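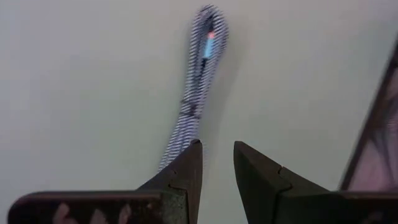
Cable cell, January, Saturday

In at 8 to get a clear run before anyone wanted the bench. Fanero cell, braided leads only, coil and bin. Tutis have sent over the revised grip settings and asked for a fair trial, so it got one.

Tally from the counter was 1,084 cycles since we zeroed it. Stonlow's handover note treats that as 1,084 leads packed. It isn't. A cycle is logged when the arms return home, whatever they did on the way. I've raised this before and I'm writing it down again so it's on paper before the review.

Ran 100 leads with someone standing by. 5 needed a hand. That sounds fine until you ask what the someone was doing during the other 95, and the answer is watching, because you can't start anything else that takes both hands and your attention. On the old bench that person would have been packing. I'd like the labour line in the Bassey report to show this. At present it shows the cell as unattended.

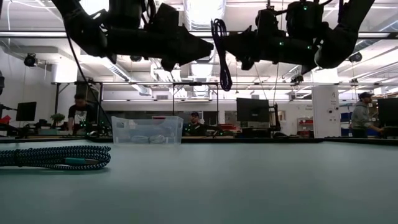
Braid is still the awkward one. It springs open if the turns are uneven, and a loop that looks tidy to me can be nothing like the one before it. People who coil by hand feel the twist building and roll it out between finger and thumb without thinking. We've got no setting for that. We've got grip force, speed and a wait time, and I've now had all three up and down without much to show for it.

To be fair to it: sore wrists. Two of the packers say they go home in better shape since they came off coiling, and I believe them. That is worth money and I'd put it in the report ahead of the cycle count.

Less good is that both now get called over for every stoppage and are still down as packers on the rota and the pay sheet. If the job is clearing faults and judging coils then somebody should call it that. Asked again, told it's being looked at.

To do:
Split the counter into cycles and good coils.
Log stoppages by lead type, with minutes lost.
Ask Tutis what they mean by "settled" in the email.
Wipe down the table before the next run.
Leave the hand bench where it is. Stonlow want the floor space, and I'd say no until we've had a full month of proper numbers.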